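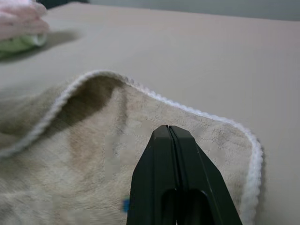

Will a parallel gripper with rigid printed fingers pick up a single layer of towel from a flat table?

Usually, if the tips are narrow, the approach is close to vertical and the fingers close while pressed lightly into the pile. Thin woven cloth is much harder, and a hem or an existing fold is easier than the middle of the fabric.

gramura_bench
Pulling the above out of the shop wiki because it keeps getting asked and I'm not sure the answer is still right. Background for those who don't come to Skivdale: six-axis arm on the shared bench, two-finger gripper, wrist camera, fingers printed in black PETG. Task is to grab a microfibre towel and fold it in half. Current grasp planner picks a point on the cloth from the wrist camera, descends, opens to 20 mm, pushes down, closes.

Out of 87 logged attempts at a mid-cloth grasp, most come up with fabric. The failures are nearly all on the second step, when the cloth slides out during the lift. Does anyone have a finger profile they're happy with?

sostilside
What's the tip radius? Mine were sharp off the printer and they skated over the pile. I put a small flat on each tip and glued on a strip of silicone, 900 grit to scuff the plastic first. Slip mostly went away.

gramura_bench
No radius to speak of. It's a wedge, both inner faces flat so they meet along a straight seam. The relief cut lower down is for weight and has no effect on the grasp.

h_ouali
I'd disagree with the wiki answer. "Close to vertical" only holds if you want the middle of the cloth. If you want to fold it you want an edge, and for an edge you should come in at an angle with one finger under the hem and one over it. Pinching the middle gives you a tent. You then have to put the tent down somewhere, and you've learned nothing about where the corners are.

Houda

gramura_bench
The tent is deliberate. Lift the middle, let it hang, find the lowest point, regrasp there. It's slow but it doesn't need a hem detector.

h_ouali
It needs a second arm, or a place to drape the cloth while you let go. You have one arm.

gramura_bench
There's a dowel clamped to the bench frame. It gets draped on that.

saidsalem
Two separate problems are getting mixed here.

1. Slip on lift. Check how far the fingers are closing and at what current. If the controller stops on position, it will stop at the same gap no matter how much cloth is between the tips. Close to a current limit instead and hold it through the lift.

2. Grasp point. On a looped hem the camera has an easy job. A white border on a beige towel will threshold under almost any even light. You could have a hem detector in an afternoon without training anything.

bouzid_printworks
Seconding the current limit. Also PETG on microfibre has very little grip compared with TPU. Print the last section of the tip in TPU 95A and bolt it on so it can be replaced.

sostilside
Tried TPU. It flexed sideways and the tips stopped meeting. Silicone over something stiff was better.

bouzid_printworks
How many perimeters?

sostilside
Two. Fine, that could be my fault.

h_ouali
On point 2, agreed, with one caution. Thresholding finds the hem anywhere it's visible, including where the towel has curled back on itself. A raised fold with a hem along the top reads as an outside edge from overhead. The finger then goes into the gap under the fold and you lift two layers, or you push the whole thing across the table. Use the dark band beside it. If there's deep shadow on the cloth side of the hem, treat it as a fold and look elsewhere.

gramura_bench
That might account for the double lifts. I had those down as a depth calibration problem. I'll go back through the logs.

saidsalem
A fold like that is also the best grasp you'll get, if single layer isn't a requirement. One finger in the hollow, one outside, close. I wouldn't throw it away, just label it separately.

h_ouali
For picking up, yes. For folding to a known shape I'd still throw it away.

saidsalem
We're going to differ on that one. Flattening first costs a whole cycle.

kettle_arm
Bit of a side question. Table colour. Ours is pale and so are half the test cloths, and the segmentation drops pixels all along the boundary. Is everyone using a dark mat?

gramura_bench
No mat here. The pale bench works for the green cloths and is marginal for beige. Said's threshold would be looking for white against pale beige, so I'd want to see that run before believing it.

saidsalem
Fair. Use the texture as well, then. A looped edge has local variance that a smooth tabletop doesn't. Lint will show up as a false hit, so drop anything under a minimum area.

kettle_arm
Will try a grey mat anyway, it's less code.

gramura_bench
Update after an evening on it. Swapped position control for a current limit and changed nothing else. Slip on lift is down to 6 in the next batch, all of them mid-cloth with the tips only just touching the pile. So the press depth matters as well, and I've set it to go 2 mm further before closing. Silicone tips are next. I've left the wiki answer alone for now, but Houda, if you want to write the paragraph on edge grasps, the page is open for edits.

h_ouali
Will do. I'm going to take out "usually" as well.

gramura_bench
Please leave "usually" in until the silicone tips have been tested.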